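1st November
Posted by Jalen Gallagher

Back on the planner today. I told Hilkka I would have the bathroom set passing in the simulator before the end of the week, and I'm behind on that, mostly through my own doing. I spent the morning undoing a change I made last night when I was tired.

The change was to the collision padding. I had set one value for every object in the scene, which made the config file shorter and made everything else worse. With a big margin the planner refuses to go anywhere near the tank. With a small one it plans straight through the corner of the lid and the controller stops when it touches. I put the per-object values back and moved them into their own file so I won't be tempted to tidy them again.

After that I ran the batch. 174 start states, same seed list as before, with the loose objects dropped in new places each time. 24 runs ended with no plan at all. That is too many, but they are the easy kind of failure, where nothing moves and the log says why. The ones I care about are the 13 where the planner returned a path and the arm still ended up somewhere it shouldn't have been. I went through those by hand after lunch with the viewer open on the second monitor.

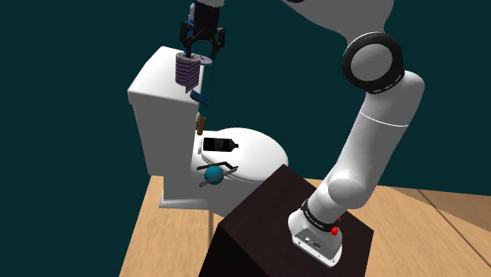 Why does a path that passes the collision check still end in contact?

The check is done at points along the path, and the arm moves through everything between them. If the points are far apart, a finger can clip an edge halfway from one to the next and both ends still look clean. The controller also lags behind the commanded path when it speeds up or slows down, so the real path cuts corners a little. We now check at a finer step close to obstacles and slow the arm down there too.

I say "we now check" but the finer step is only on my branch. It made planning slower, and Daithí will want to see the timings before it goes into Usmani. He's right to ask. I ran it overnight once already without saving the timing output, so that has to be done again.

Of the 13, most were the sampling problem. Three were something different. The attached object wasn't in the collision model. The gripper closes, the planner gets told the object is held, and somewhere between those two messages the object's shape is dropped and the planner treats the hand as empty. So it plans a nice tight move that would be fine with bare fingers. I found it by printing the list of attached bodies at every step, which I should have done first.

The cause is in the bridge code, I think. Tahmineh wrote a note about the order of those messages when she moved us over to Rulbridge, and I remember reading it and deciding it didn't affect me. I wrote to her in the afternoon. She answered quickly and said to wait for the acknowledgment before asking for a plan – one line, with a link to her own note. I added the wait. Reran the three and they all replanned with the shape attached. I have not rerun the full batch.

Perception is still faked for this set. The planner reads poses directly from the simulator, so none of these numbers say anything about what happens with a camera estimate. Siiri has the pose noise model nearly ready and wants to switch it on in December. I would like the clean case finished first. If we add noise now, I won't know which failures are mine.

Small things:

The viewer still redraws the ghost arm in the wrong color after a failed plan. Left it.

Bottles and balls keep rolling after reset if the settle time is too short. Raised it a bit. Slower, but the start states match between runs now, and before that I was comparing different scenes without noticing.

Renamed the config folder. Broke the build. Renamed it back.

Hilkka stopped by late to ask if the Ikby demo could use this set. I said I would rather show the kitchen one, which has been stable for a while. She didn't push, but she asked me to write down what is left, so that's tomorrow's first job, along with the timings for Daithí. Full batch is running now with the wait in place. I'll look at it in the morning.

3 comments | 24 shares

Recent entries
Moving to Rulbridge, part two
Gripper messages and where they go
Notes from the Ritlow visit
Seeds, resets and settle time
The kitchen set is passing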